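Hanging Storage for Long-Handled Kitchen Tools
Student project report, Hidcombe Technical Program
Sudheer Chacko
September 14, 2026

1. Purpose

The project asked whether a mug tree can take the place of a drawer for long-handled kitchen tools. The shared kitchen at Drernbridge has two drawers, and both are full. Counter space is also limited, so any stand has to have a small footprint and must not tip when a tool is hung on one side only.

2. Stand and test surface

The stand is a white mug tree with a round, flat base, one vertical pole and a ring of thin curved hooks at the top. It was set on a foam-covered board on a wooden table. The foam limits sliding and protects the table edge. One tool with a wooden handle and a round metal head was hung on a single hook, clear of the pole. This is the worst case for balance, as all of the load is on one side.
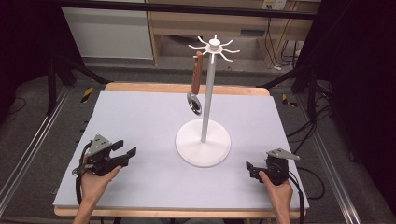 Wendt wrote in the margin of the first draft that a one-sided load says little about daily use, and that people pulling a tool off in a hurry will tip the stand long before the weight of the tool does. The point was accepted, and a removal test was added in Section 4.

3. The hanging hole

The fit between hook and handle depends on the hole. The handle in this project is brown wood with a strong grain, rounded at the top, with a long oval slot cut through it near the end. The words "KITCHEN TOOL" are engraved lower down on the front face.

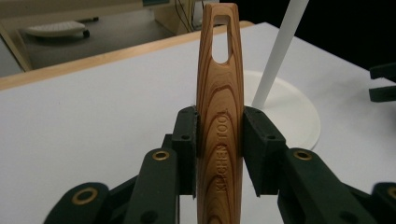 An oval slot gives more clearance along the handle than across it. The hook can enter high or low in the slot, and the handle then settles with the hook against the upper end. A small round hole would need closer aim. The cost is a little more swing after the tool is let go.

4. Removal test

The tool was hung and removed 60 times, always from the same hook. A straight pull toward the user moved the base on 28 of the trials. Lifting first and then pulling moved it on two. The stand did not fall in either case, but a bare tabletop offers less grip than foam, and the sliding distance there was clearly longer - enough to matter near a counter edge.

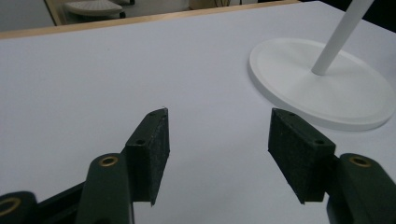 Would a heavier base solve the sliding? Partly. Extra mass would shorten the slide, but the hook shape still forces the user to lift before pulling, so the motion has to change as well.

5. Recommendation

The stand is suitable for the Drernbridge kitchen if it is placed away from the counter edge and fitted with a thin non-slip pad under the base. Tools with an oval slot should be preferred. Tools with a cord loop were not tested. Hook wear was also left out, as it would need more than 2,000 cycles to give a useful result.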